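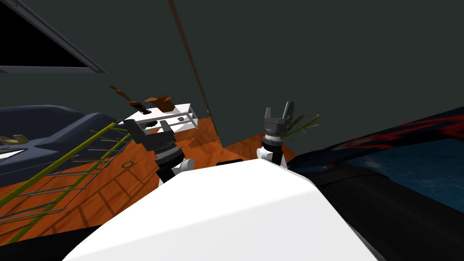

Simulated two-arm robot, left gripper open.

Visit report: open day at the Grulcombe Language and Skills Center, Elldale

Date of visit: July 2, 2026
Prepared by: Ibrahim Afolabi, adult programs

The Grulcombe center teaches English to adult newcomers and runs short job-preparation courses in the same building. The open day was meant for partner schools and referral agencies. I attended the morning tour, one class observation and the placement testing session.

Intake

Enrollment is continuous. New students can start at the beginning of any five-week block. Nneka Ajayi, who coordinates intake, gave the tour and answered most of the questions on procedure. Applicants complete a written placement test of 100 items, followed by a short interview. The interview can move a student up or down one level but no further. Students who score at the lowest level skip the writing section and are seen by a literacy teacher the same day.

Current enrollment is 251, split between day and evening programs. The evening program has a waiting list at the two middle levels. The day program has open seats at every level except the first.

Class observation

I sat in on a lower intermediate class. The lesson covered reporting a problem by phone: a late delivery, a wrong bill, a missed appointment. Students worked in pairs, back to back, so that they could not rely on gestures. The teacher took notes on errors and put them on the board at the end without names. Correction during the calls was limited to cases where the listener had lost the meaning. Pair changes took longer than planned and the final writing task was assigned as homework.

The course book is supplemented by the Fikitz phone dialogues, which the center licenses per classroom. Teachers said the recordings are clear but the speakers all talk at the same speed. Two of them now record their own versions for the upper levels.

Job-preparation courses

Each course runs for 200 hours, with language and subject content taught by separate instructors. The two meet once per block to agree on vocabulary lists. The Ogunleye room, on the second floor, is used for these courses and for the conversation club. It has movable tables and poor sound insulation on the corridor side.

Attendance is recorded per session. A student who misses three sessions in a row gets a phone call in the first language where a speaker is on staff. Written notices are used only after that.

Points to follow up

Request a copy of the interview scoring sheet. Ms. Ajayi agreed to send the version revised in March.
Compare their literacy referral step with ours, which currently takes a week.
Ask whether our evening teachers may observe a class in the next block.
Parking at the Elldale site is limited to the rear lot. Visitors should use the side entrance and sign in at the desk.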